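Open Bench: An Afternoon With Calleck's Lab Robot in Orkville

By Siwan Probert 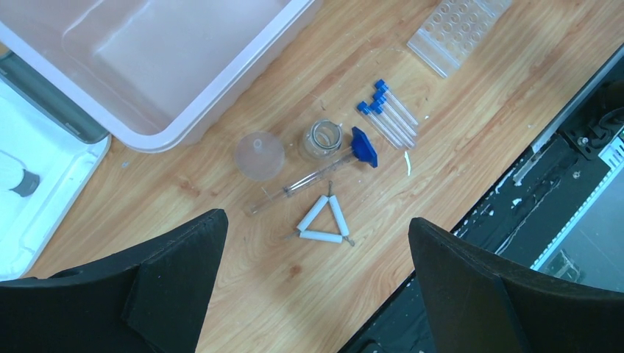
Calleck opened its Orkville workshop to visitors in August, and most of them went straight to the bench arm. It is a two-finger machine meant for the dull end of chemistry: sorting, racking and clearing away. The job that afternoon was to put test tubes in a rack and move the rest of the glassware aside.

Lowri Edwards, who runs the bench program, started with the tubes. Clear parts are hard for a depth camera, which tends to read the table behind them. Her team leans on the blue screw caps instead. The software finds a cap, estimates the axis of the tube and closes the fingers below the thread.

"Caps are easy," Edwards said. "A pipe-clay triangle is a bad day."

The triangle has thin wire ends and very little to grip. Funnels are another problem: the wide mouth flexes, and a finger that lands on the rim can push the whole thing across the wood.

Calleck logged 1,067 grasp attempts before the open day, 60 of them on the triangle alone. Edin Atanasov, who wrote the grasp planner, would not give a success rate – the test set is still changing, he said.

The arm works slowly. A full rack cycle with four tubes took around 13 minutes, including two pauses to look again. Visitors asked about liquids. Atanasov said filled tubes are planned, but only after the force limits on the fingers have been reset.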